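Zekdale Round Storage Lids, Pale Blue
Kitchen > Food Storage > Replacement Lids
Sold by Prellden Housewares

In stock. Ships in 8 days.

Plain round lids for the Zekdale bowl line, sold one at a time or as a set of five. The lids are molded in one piece from see-through plastic with a light blue tint. They are shallow, with a rim at the outer edge and a raised ridge just inside it. The ridge sits inside the mouth of the bowl and the rim rests on top.

These replace the older white lids, which we stopped carrying in March. Bowls bought with the white lids take the blue ones in the same size.

Sizes

Small: 5 inches across. Fits the Zekdale soup and cereal bowls.
Medium: 8 inches across. Fits the Zekdale side bowl and the Telance mixing bowl, small.
Large: 11 inches across. Fits the Zekdale serving bowl.

Measure the bowl from inside edge to inside edge at the top. If you come out between two sizes, the lid will not seat and you should write to us before ordering. The Hou nesting bowls have a rolled lip and do not work with any of these.

Use and care

Top rack of the dishwasher, or wash by hand with a soft sponge. Scouring pads will dull the surface. Let the lid cool before washing if it has been on a hot bowl.
Fine for the refrigerator and freezer. Warm up a frozen lid under the tap before you pull it off, as cold plastic can crack at the rim.
In the microwave, set the lid loosely on top with one side lifted. Do not use it in an oven or on a stove.
The lid is a cover and does not make a watertight seal. Keep the bowl upright when you carry soup in it.

Tomato sauce and turmeric can leave a stain. A paste of baking soda and water left on overnight takes most of it out.
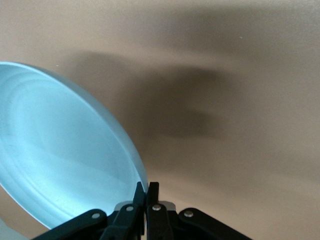 Pale blue lid, tilted. Bright outer rim with a faint ridge inside it.

Color

The blue is light and can look nearly white, depending on the room. Small differences in tint between batches are normal and are not treated as a fault.

Returns

Unused lids can be sent back for a refund. Put the order slip in the box. Lids that arrive cracked or bent are replaced at no charge, and a photo by email is enough.

Customer comments

"Bought two larges for the serving bowls. They sit flat and stack without sliding. Took a bit of pressing the first time." Pushpa Nigam

"Good lid. I wish the medium came in a darker color so I could tell it from the large in the drawer." Brijesh Vashisht

Page updated Aug 17, 2021

See also: Zekdale serving bowl, Telance mixing bowls, lid rack for drawers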